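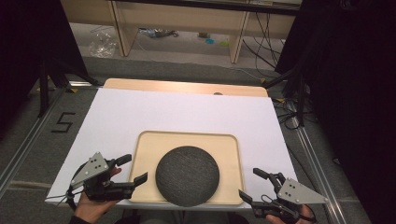 A round, fabric-covered disc on a pale tray. Sillmont is weighing a plan to put smart speakers in older residents' homes.

Sillmont wants to talk to its older residents through a speaker
December 4, 2019

SILLMONT — The city council heard a pitch this week for a program that would put a free smart speaker in the home of every resident over 70 who asks for one. The device, called the Grakex, would remind people to take their pills, read out snow alerts and let them call the senior center by voice. The company behind it, Nestalport, says it will make people safer and less lonely.

It may do both. The evidence handed to the council so far does not show it.

Nestalport's case rests mostly on a survey of 3,027 customers, carried out by the company and summarized on one page of its proposal. Most of those who answered said they felt "more connected" after getting a speaker. The summary does not say how old they were, how long they had owned the device or how many people were asked and never replied. They had also bought the speaker themselves, so they presumably wanted one in the first place.

Asked about this during the meeting, the company said fuller results would be shared "in due course." It did not give a date.

The city would pay nothing for the first 3,000 speakers. That part of the offer got the warmest response in the room, and it is easy to see why. Sillmont's senior services budget has not grown in four years, and the phone check-in program, which used to reach people every morning, now runs on weekdays only.
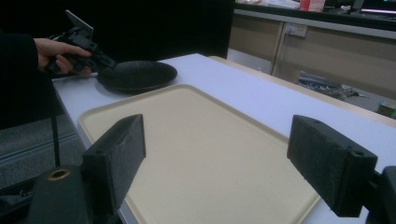 Free hardware is not the same as a free program, though. After the first year, each home would need a service plan priced at $27 a month. The proposal says the cost "may be shared" between the city and the resident. How it would be shared is left blank. A resident who stops paying would keep the speaker but lose the reminders and the calls to the senior center, the two features the plan is supposed to be about.

Then there is the question of what the speaker hears. Nestalport says the Grakex records only after someone says its name, and that recordings are kept to "improve the service." The proposal does not say how long they are kept. It says residents can ask to have them deleted by using a form on the company's website, an odd choice for a product aimed at people who, in the company's own words, "may not be comfortable online."

The deal also brings in a second firm, Cattaneo, which would handle setup and customer support. Its name appears in a footnote and again in the section on data, where it is listed as one of several "trusted partners" that may receive usage information. The others are not named. A city spokesperson said staff were still reviewing that language.

Supporters on the council argued that waiting has a cost too. Winters are hard here, and last year's ice storm left parts of the north side cut off for two days. A speaker that can call for help would be worth having, they said, even if some of the fine print needs work.

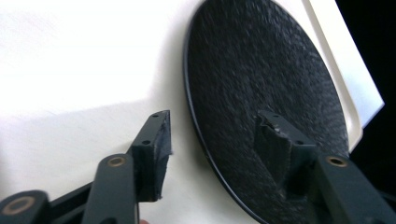
What was not mentioned is that the Grakex needs both household power and a home internet connection. The north side lost both in the storm. The device has no backup battery, according to the spec sheet attached to the proposal, and it cannot call 911. It can place a call to the senior center, which closes at 5 p.m.

The city's library system already lends out simple medical alert buttons, which work over a phone line and do contact emergency services. There is a waiting list for them. Council members did not discuss what it would cost to clear that list, and the staff report does not compare the two options.

Residents who spoke at the meeting were split. Some said they would take a speaker tomorrow. Others wanted to know who would come out to fix it, and one asked if the city would bring back weekend phone calls instead. She was told that was a separate budget item.

The council is expected to vote in March. Written comments can be dropped off at the city clerk's office until the end of the month.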